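Aus der Krimskramsecke

Ihr Lieben, der Januar ist bei mir ja immer der Monat der kleinen Teile. Alles, was seit Weihnachten in Schubladen und Jackentaschen gelandet ist, kommt erst mal in eine flache Wanne und wird dann sortiert – Bausteine zu Bausteinen, Stoffreste zu Stoffresten, und der Rest wartet, bis mir was einfällt. Elfriede Schmieder hat mir dafür ihre alten Claketti-Dosen überlassen, ganze 4 Stück, ich war selig!

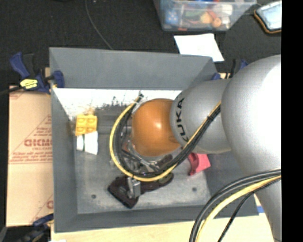
Am liebsten sind mir flache Wannen mit schrägem Rand, da kommt man auch in die Ecken gut rein und sieht sofort, was noch drinliegt. Tiefe Kisten sind mir ein Graus, unten sammelt sich immer der Kram, den man dann im Februar wieder sucht. Und wenn die Wanne rutscht: zwei Zwingen dran, fertig. Den Tipp habe ich von Bohdan Boiko, der nimmt sie sogar am Küchentisch (mit Lappen drunter, bitte!).

Wer Bausteine übrig hat, darf sie gern bei Halyna Semeniuk abgeben. In ihre große Kiste passen bis zu 601 Stück, sagt sie – und da ist noch ordentlich Platz.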